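Subject: Re: [skakix-dev] wrist view: table plane lost after controller merge

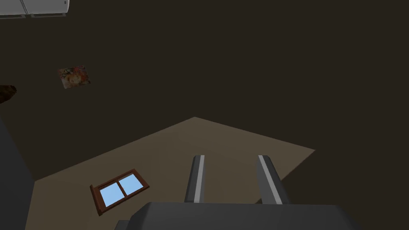

Flirdale replied overnight that the plane fit is fine on their side and that the fault must be in how the wrist transform is stamped. They ran the same build with the planner detached and got a stable plane on every frame. They would like the perception node left alone until the timestamps have been checked.

I have now checked the timestamps, and I agree with part of that. Quoting the original report first for anyone who joined the thread late:

> After merging the new Cartesian controller, the table segment drops out
> whenever the wrist camera is rolled relative to the table edge. The
> planner then gets an empty support surface and refuses every approach.
> Replaying the same log with the old controller gives no dropouts.
>
> Scene: valley_room, default lights. Log length 3,525 frames, of which
> 361 have no support surface. All of the bad frames are in the approach
> segment. None in transit, none in retreat.
>
> Things I have ruled out: depth noise (off in this config), the finger
> mask (dumped it, it covers both fingers), and the random seed.
>
> Is anyone else seeing this, or is it only the Valley configs?

It is not only the Valley configs. I can reproduce it in Thái as well, with fewer bad frames because the approach there is shorter.

There are two separate problems.

1. Stamping. The new controller publishes the wrist pose at the end of its update, while the renderer takes the pose at the start. At low speed the error is too small to matter. During the approach it is one full control period, and the plane normal in the base frame is off by enough to fail the horizontal test. This is the part Flirdale is right about. The fix is in the controller and is two lines: copy the stamp on entry, use the copy on publish.

2. Segmentation. With the stamp fixed, 361 bad frames go down but do not reach zero. The rest fail before any transform is applied. In the attached render the tabletop is plain beige with the fingers in front of it, and everything past it is a very dark brown with hardly any texture. The region grower seeds from the image center and stops at the first strong edge. If the seed lands on a finger it is thrown away, as it should be, and the retry offset is always straight up in image coordinates. With the wrist rolled, straight up can miss the table completely. The grower then fits the dark background, the height test rejects the result, and we publish an empty surface.

The small window object lying on the table to the left of the fingers is a separate matter. It is labeled as an obstacle, and the glass panes get a different region id from the brown border. Since the merge step only joins regions that touch the support surface, the panes can be left out when there is no support surface to touch. Please don't file that one again. It goes away once the surface is back.

Proposed change for the second problem: take the retry direction from the gravity vector projected into the image, and try both sides of it before giving up. Cost is one extra seed per failed frame. The patch is on the branch skakix-seed-dir. It does not touch the message definitions, so old logs will replay.

Results on the log from the original report, perception node only:

stamp fix only: 2,080 ms total in the grower
stamp fix and seed direction: 1,577 ms total in the grower

The second number is lower even with the extra seeds, as a failed frame used to grow the whole background before being rejected. Both runs were on the same machine with rendering off.

Still open:

- The portrait on the far side comes through as a tiny planar region. It is discarded by the height test today, but the margin is thin in valley_room. I would prefer an explicit distance limit.
- The horizontal tolerance has not been revisited since March. It was set by hand for the old wrist mount model.
- There is no regression test with a rolled wrist. I will add one from frames in this log unless somebody has a shorter one.

I would like to merge the stamp fix by itself first and tag it, then the seed change. If Flirdale can rerun with the planner attached and the stamp fix in, we can compare frame by frame. Please send the raw region ids along with the final mask, the mask hides which seed was used.

--
skakix-dev mailing list
Archive: November 2021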